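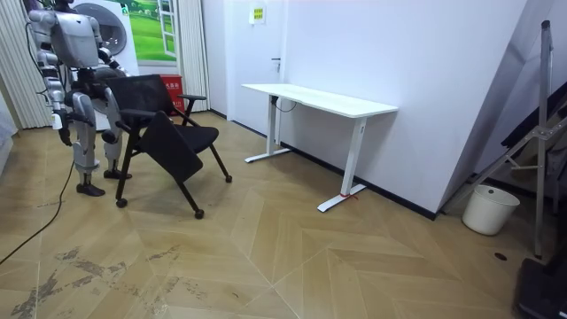 How do I stop my desk chair leaving black marks all over the floor? Clean the castors first, then the floor, and then swap the hard wheels for soft ones if the marks come back.

4 min read

Print this page | E-mail to a friend

I get asked this one more than anything else on here (more than the limescale page, even!) and I know why, because most of us who work from home have a chair that gets rolled back and forth all day over a floor that was never meant for it. Mine sat on a wood floor for two winters before I moved the desk and saw what was underneath. Horrible. Grey smears, little scratches and a sort of dull patch the shape of a kidney bean.

So, wheels first. Tip the chair over onto an old towel and have a good look. You'll find hair. Masses of it, wound round the axles as tight as cotton on a reel, with fluff and grit packed in behind. I snip across it with nail scissors and pull the bits out with tweezers. A seam ripper is even better if you sew. Most castors pull straight out of the base with a good tug, and if yours won't budge, try a flat screwdriver wedged in beside the stem and a bit of patience. Once they're out, drop them in a washing-up bowl of warm water with a squirt of washing-up liquid, scrub with an old toothbrush and leave them on the towel overnight. Don't put them back damp! I did that once and they squeaked until Easter.

While they're drying you can do the floor. For rubbery black scuffs on sealed wood or vinyl I use a clean tennis ball, rubbed over the mark quite hard. It sounds daft but it lifts most of them. Anything stubborn gets a dab of bicarb on a damp cloth, very gently, and then a wipe with plain water. Keep bicarb off waxed floors, it leaves a bloom. If you've got waxed boards, a tiny bit of the same wax on a soft cloth will usually take the mark off and feed the wood as you go.

Scratches are another matter. A walnut rubbed over a shallow one does darken it a bit, and my neighbour Milagros Ibarra swears by cold tea. I've tried both and I'd say the walnut wins on oak and the tea does nothing at all, but she has darker floors than me so make of that what you will.

Now, new wheels. The soft ones (look for "for hard floors" on the packet) are worth every penny. I bought a set from Gurnov, and before that I had some cheap ones from a market stall that shed bits of black stuff everywhere, so do smell them first, a strong tyre smell is a bad sign. Measure the stem before you order. You want the width of the metal pin and the length, and a cheap plastic ruler is fine for it. I had to send my first lot back because I'd guessed.

Mats. I'm not keen. The clear hard ones slide about and trap grit, and then you've got sandpaper under your feet. If you do have one, lift it every Sunday and sweep beneath. A flat-weave rug with a proper underlay is nicer to look at, though the wheels will drag on it.

A few odds and ends people have sent in:

Marcelino Requena says to rub a candle stub on the stems before pushing the castors back in, and the next time they come out like a dream. I've done it and he's right.

If the seat sinks by itself, new wheels won't help. That's the gas lift.

For dust in a mesh back, use the soft brush on the hoover from behind, then go over the front with a barely damp microfibre cloth. Sticky arm pads come up lovely with washing-up liquid and hot water, wrung right out.

Wheel cleaning every couple of months does it for me, more often when the dog's moulting.

Last updated: December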